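### 4.2 What households said about their rain gardens

We were lucky in Dirstead. People there like to talk about their yards, and a visit we had pencilled in for half an hour would often stretch well past lunch, with a walk down to the culvert at the end of it. Of the 878 households on the two streets draining to Groteo Creek, 539 sent back the spring survey, and a good many added notes in the margins that we have tried to honour here, even where they didn't fit any of our codes.

The commonest complaint was sediment at the curb cut. Residents who cleared the inlet after every heavy rain reported very little standing water, while those who left it until August tended to describe a pond, sometimes fondly (ducks were mentioned more than once). Planting mattered less than we had expected when we wrote the proposal. Sedges, rushes and plain old lawn grass all came through the first winter well enough, so long as the overflow was kept open and the mulch hadn't floated off down the street.

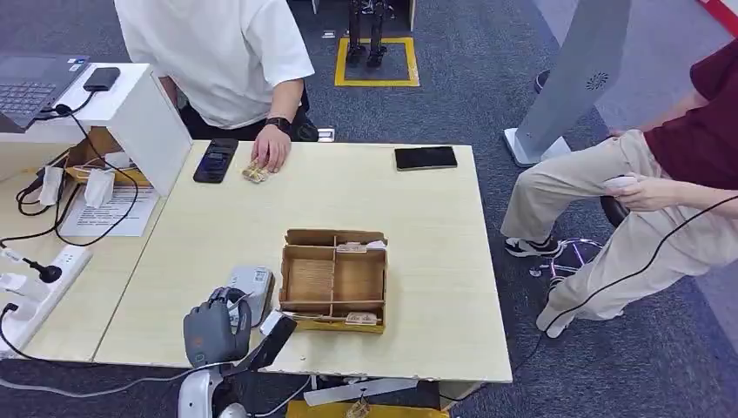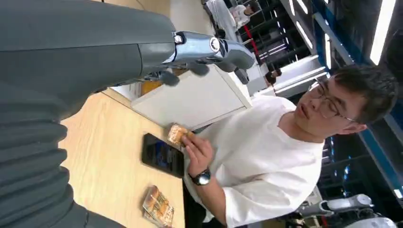
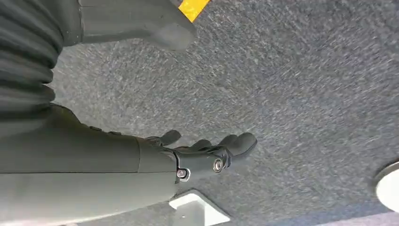
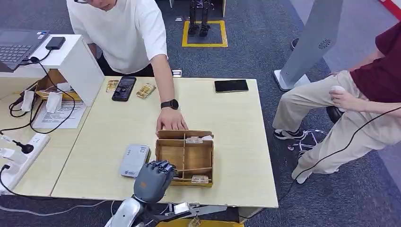
*Figure 6. Indoor views, one occasion.*

Fadwa Sqalli felt we were being too gentle about the inlets, and told us so at the neighbourhood meeting: the curb cuts on the Kettani side were simply too narrow, she said, and no amount of tidying with a garden trowel would make up for an opening that a handful of maple leaves could close. She had measured her own at 10 centimetres after the resurfacing and would be glad to see the town come back and widen it.

We think she has a fair point, and it fits with what the margins of the survey were telling us. The design drawings allow for a wider opening, but the resurfacing crew laid a lip of asphalt along part of the street and the drawings were never updated to show it. Driss Zaki went back over the inspection sheets, the last of them dated May 3, 2021, and found the lip noted at several addresses, usually in pencil and usually without a measurement beside it. We would dearly have liked those measurements! Without them we can't separate the effect of the narrow cuts from the effect of neglected ones, and so the two are reported together in the next section, along with the results from the Urnora subdivision, where the curbs are of the older rolled kind and water enters along the whole frontage.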